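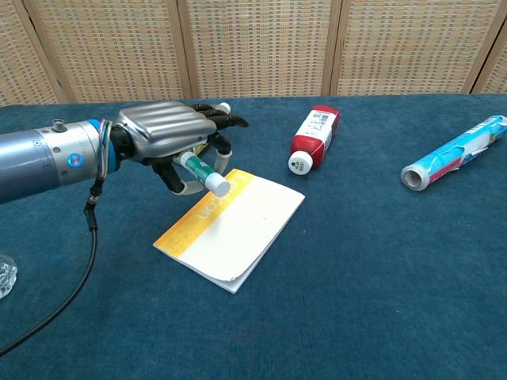
**I. Petridis**

Welcome to the Bollness Paper School, and thank you for clicking on the page that most people skip. I've been asked more than once to cut it down to a paragraph, and I have tried, but every time I sit down to shorten it I remember something else about the place that I think you'd like to know before you come. So put the kettle on, if you have one handy.

We are a small school for people who want to make and mend things out of ordinary paper. Booklets, mostly. Manuals, recipe pamphlets, songbooks, programs from school plays, the little stapled guide that came with your grandmother's sewing machine and has been living in a drawer ever since. We teach you how to flatten them, clean them up, put their covers back on, label them and keep them in decent shape, and we teach you how to make new ones from scratch when the old one is past saving or when you simply have something of your own to say. We don't do fine leather bindings or gold lettering. There are wonderful people who do, and we're happy to point you toward them, but our love has always been for the thin stuff.

## How we got here

Bollness began as a Saturday table at the back of Grorer, the stationery store on the corner, where I worked the counter for longer than I planned to. Customers kept bringing in instruction manuals with loose covers and asking if we sold anything that would fix them. We did, of course (we sold all of it!), but a person can go home with the right glue and still make a terrible mess, and quite a few of them came back to tell me so. One slow weekend I cleared the display of wall calendars off a folding table, put out some scrap paper and a few supplies, and offered to show anyone who was interested. I expected to be packing up by lunch. I was still there when the streetlights came on, with my coat over my shoulders, helping a man put the middle pages of a camping stove manual back in the right order.

After a year or so of this, Grorer's owners very kindly suggested that we might be happier with a room of our own, and that they might be happier with their aisle back. We moved into the old Ristska building, where we still are, upstairs from the shoe repair. It's drafty in the front and too warm in the back, and the stairs complain, but the light on the north side is lovely for paper and there is a sink, which we didn't have at the store and which I still feel a bit spoiled by.

## The tables

Visitors almost always put a hand on our tables before they say anything about the classes. They're covered in dark teal carpet, right across the top, and I know that isn't what you'd expect in a room where people are handling glue.

I'm very fond of it. Paper stays where you set it down. Small things don't go skating off onto the floor the moment somebody leans in, and a marker that gets dropped lands with a soft little thud and stays put. A pale cover shows up nicely against the dark color, too, so you notice a curled corner or a page sticking out before you've started pressing anything. We do put a scrap sheet or a board underneath for any actual gluing, and you'll hear us remind you of that, cheerfully and often. The carpet has seen a few accidents over the years all the same. If you look closely by the window you'll find a spot or two, and every one of them has a story that somebody in the building will be glad to tell you.

Cutting is done over at the counter, on the hard surface. Please don't bring a blade to the carpet. I ask very little of people, but I do ask that.

## What you'll be working with

Our supplies are plain and we like them that way. Sticks with a cap on the end, bottles with a cap on the end, pencils, bone folders, clean rags, a great deal of scrap. Most of it you could find at Grorer, and the rest is the kind of thing that's already in a kitchen drawer.

We have a couple of house habits you'll pick up quickly:

- Caps go back on between steps, even if you think you'll only be a second.
- A bottle that's been laid on its side gets its cap checked first. They do get laid down, especially once a table fills up with people's projects, and I've stopped fussing about it.
- Work on the corner that's nearest to you, then turn the booklet. Don't reach across it with a sleeve.
- If a page is curling, leave it alone under a weight and go have a cookie.

Beginners usually start with a manual. We keep a big box of them under the front window, all kinds, with bright bands across their covers and tiny print inside about batteries and bulbs. They make marvelous practice pieces, being thin enough not to frighten anyone and sturdy enough to forgive a heavy hand. You learn to hold the pages square and to ease a cover flat from the fold outward, and by the end of the evening you've usually read more about somebody's hallway fixture than you ever wanted to. People get attached to them! I've had students ask if they could take theirs home, and the answer is always yes.

## The classes

We run four regular classes through the year, each one an evening a week. First Folds is for people who've never done any of this. Mending is the one most folks come for, and it fills early. Covers and Labels is slower and quieter and involves a lot of lettering. Then there's the Long Table, which isn't so much a class as a standing invitation: bring whatever you're working on, sit down, and ask for help if you want it. Some people come to the Long Table and hardly touch their paper. They talk, they hold the end of somebody else's string, they go home in a better mood. I count that as attendance.

We keep every class to 15 people. We tried more once and the elbows were a problem.

You don't need to bring anything your first time except the thing you'd like to fix, if you have one. An apron is a good idea. Reading glasses are a very good idea, and there's a basket of spare pairs by the door in various strengths, left behind by former students and never claimed.

Children are welcome with a grown-up at First Folds and at the Long Table. They tend to be better at it than we are, being less worried about ruining things, and they're scrupulous about caps once you put them in charge.

## Work we take in

If you'd like something mended and don't want to do it yourself, we can often help. We take in paper booklets and pamphlets at the front counter during open hours. Last year roughly 240 of them came up our stairs, in shopping bags and shoeboxes and once inside a cake tin, and I enjoyed very nearly all of them. We'll tell you what we think can be done and what it will cost before we touch anything. If we think it ought to be left exactly as it is, coffee rings and all, we'll tell you that too, and there's no charge for the opinion.

We aren't the right place for anything rare or valuable. We'll say so at the counter, and we'd ask you not to be offended if we hand your treasure back to you rather quickly and with both hands.

## Coming to see us

You're welcome to look in before you sign up for anything. The door at street level sticks in damp weather, so give it a good push, then come up past the shoe repair and follow the smell of coffee. Classes will carry on after the holidays at their usual times, and the new Mending term opens in April. The sign-up sheet is on the counter, and Grorer keeps a second copy at the register for people who don't care for our stairs.

If you're traveling any distance, it's worth calling first. We close now and then when the heat in the back room gets silly, and I'd hate for you to come all that way and find the lights off. And if you have a box of old manuals at home that you've been meaning to get rid of, please think of us before you put them out at the curb. Appliances, lamps, radios, garden tools, it doesn't matter what they're for. The box under the window always has room, and if it doesn't, we'll start another box.

Page last updated 2019-12-20.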